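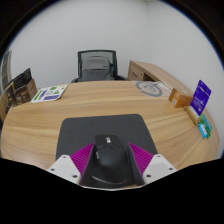 Desk Tidy Station, Walk-Round Checklist
Zesthorpe workroom, 2019-07-18
Filled in by Gizella Takács, comments mine, please don't "clean them up" this time, Tibor

What I'm checking: is the table safe to work at, and could a machine do this chore (put the desk back in order) without one of us standing over it? Marks are OK, FIX or NOT YET.

1. Table edge and surface
OK. Front edge is rounded, nothing to snag a sleeve on. Overhead light does leave soft reflections on the wood. Doesn't bother me, but I've watched vision systems get very interested in a shiny patch, so I'm writing it down.

2. Clear space on both sides of the mouse pad
OK. Bare wood left and right. Keep it like that, please! Every time there's a gap somebody parks a coffee in it.

3. Mouse, grip and lift
OK for the hand-held gripper. The ribbed magenta pads go on the two sides of the mouse, and that's how I want it done, never over the scroll wheel. It's a tall rounded shell, so there's not much flat to hold on to. A person guiding the tool makes up for that without thinking. A machine by itself — NOT YET, and I'd say the same if you gave me until December.

4. Mouse, set-down
NOT YET. Picking up is the part everybody claps for. I care about whether it lands on the pad, right way around, and stays there when the fingers open. Vilmos wants a pass to mean "anywhere on the pad." I'd like it where my hand expects it. We have not settled this and I've left his version on the form in pencil.

5. Finger mounts and screws
OK by eye. Heads are all easy to get at. Put a driver on them before each session anyway, both sides.

6. Boxes standing upright, left end by the window
FIX. The black one with the gold and white printing is leaning, with the brown and dark one in front. One bump and you've got dominoes. Lay them flat or move them to the shelf.

7. Packages along the right edge
FIX. Same story, plus the purple blister card is just propped against a tan box. The little blue and green package is the one I'd worry about, it's right out near the edge. As a chore for a machine this corner is miles harder than the mouse: cardboard, plastic, different sizes, all clustered together. NOT YET, not even close.

8. Flat things (sticker sheet, round gray coaster, white sheet by the cabinet)
NOT YET. Two fingers and a sheet of paper on a table, good luck. I slide it to the edge and pinch it. Orsolya thinks that can be taught. Maybe! I'd love to be wrong, I hate picking up stickers.

9. Chair behind the table
OK where it is. Check there's nothing left on the seat before anyone pulls it out.

10. Window blinds
OK. Pale light today. Do one more round with them shut and note if anything changes.

Overall: fine to carry on once 6 and 7 are sorted. For the chore question, put me down as "helps, doesn't replace." I can reset this desk while I'm on the phone.

Recheck: Tibor, after the boxes are moved. Send the form to Mendley when you've signed it.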